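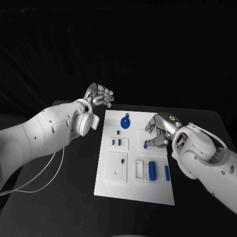
Esben Mikkelsen
Research Engineer, Manipulation Software, Skernthorpe Institute

4. Keeping Track of Who Holds What

The planner described in Section 3 assumes that the world model is correct. World models have heard this before. In this section we describe the part of the software that decides, at every tick, which object each hand is holding, and we explain why we took that decision away from the perception module, which had been making it with great confidence.

4.1 The holding state

Kragh, our task planner, keeps one record per object on the board. The record has a pose, a pose age, and a field called support, which takes one of four values: board, fixture, left, or right. A peg that is in a plate has support "fixture" and carries the name of the hole. A peg in a hand has support "left" or "right" and carries a grasp transform, frozen at the moment the fingers close and revised only by the contact estimator in Section 4.3.

In the first version there was no support field. Kragh worked it out on the fly by asking Drundholm, the pose tracker, which objects were near a hand. This is a fine idea for a large object and a poor one for a small peg, most of which vanishes behind the fingers as soon as it becomes interesting. Drundholm would lose the peg, search the board for something blue and peg-shaped, find a neighbor, and report the neighbor with a tight covariance. Kragh would then conclude that the hand was empty and order it to go and pick up a peg. The hand, still holding the first one, did its best.

Figure 4 is typical of the states in which this used to happen. The right hand has a small blue peg between its thumb and fingers, low over a flat white plate, and the other small pegs are standing on the board or in their plates. The left hand is empty and hovers over the far edge. To a tracker that matches on color and shape, there are four other good places to put the fifth peg.

Figure 4. A board state with one object in hand. The correct support assignment is "right" for the pinched peg and none for the left hand; the other blue parts remain on the board or in its fixtures.

4.2 Rules for changing hands

The support field can only be changed by an event, and there are only a few events. A grasp event needs the fingers to stop short of their commanded position and the motor current to stay above a threshold for 20 consecutive ticks. A release event needs the fingers to open past the width of the object and Drundholm to find the object somewhere outside the hand. If the fingers open and the object is not found, the record goes to "unknown", and Kragh will not plan any motion involving that object until it turns up. We were slow to add "unknown" as a legal outcome of release. It felt like an admission of something.

Perception may propose a pose for a held object but may not evict it from the hand. If Drundholm reports a held peg lying on the board, the report is logged as a conflict and the grasp check is run again. Should the check pass, the report is thrown away. Should it fail, the record becomes "unknown" and the arm backs off along the path it came in on. The tracker has lost some authority in this arrangement and has so far raised no objection.

The empty hand gets the same treatment. An early release of Kragh treated a hand with no object as a free resource and would send it somewhere useful, which usually meant directly over the part the other hand was about to need. The idle hand now has a parking cost that grows with the share of the tracker's view it blocks, computed from the arm model and the current camera pose. The weight on this cost was set by trial and error, mostly the second one. Too low, and the hand loiters over the board; too high, and it retreats so far that any step needing both hands begins with a long commute.

4.3 Contact as a source of pose

Once a peg is between the fingers, the camera is a weak witness to its tilt. We get a better answer from touching things. Before an insertion, the hand lowers the peg until its tip meets the plate, lifts 2 mm, shifts, and lowers again. Each touch gives a height and a side force, and the estimator weights a set of 2000 particles over the grasp transform. Particles that would have put the peg tip inside solid plate are dropped, along with those that would have missed the plate entirely.

The update is cheap and the motion is not, so we cap the search at a fixed number of touches per attempt. When the cap is reached and the particles are still spread out, Kragh has two choices: regrasp the peg from the board or try the insertion under a compliant controller and hope. The second is listed in the code as a strategy. It is allowed only for holes with a measured clearance wide enough to forgive the spread, and the clearance table is read from the Gredstead task file so that nobody is tempted to type it in by hand.

Empty slots and holes are handled in the same file. A slot is available if no record names it as its support, and a visual check must agree before the approach starts. We tried letting the visual check alone decide. Shadows inside a hole look a good deal like a hole, which is encouraging, and the top of a dark peg under bad light looks a good deal like a shadow, which is less so. Requiring both sources to agree costs a short pause and has made the planner noticeably duller to watch.

4.4 What remains wrong

The event rules assume that an object moves only when a hand moves it. A peg nudged by a forearm or a cable keeps its old pose until the tracker next gets a clear look, and during that time Kragh plans to a place where the peg used to be. Pose age helps a little: records older than a limit must be seen again before use. We have not found a limit that is right for every part. Tall thin parts would like a short one and heavy parts hardly care.

Handover between hands is also awkward. For a brief period both hands have a fair claim to the object, and support holds a single value. We currently assign the object to the giving hand until its fingers open, then to the receiving hand if its grasp check passes. A shared value would be more honest – and would touch every line of the planner that reads the field. That change has been on the list since November.

We use cookies to remember your settings and measure traffic on this site. Accept all | Manage preferences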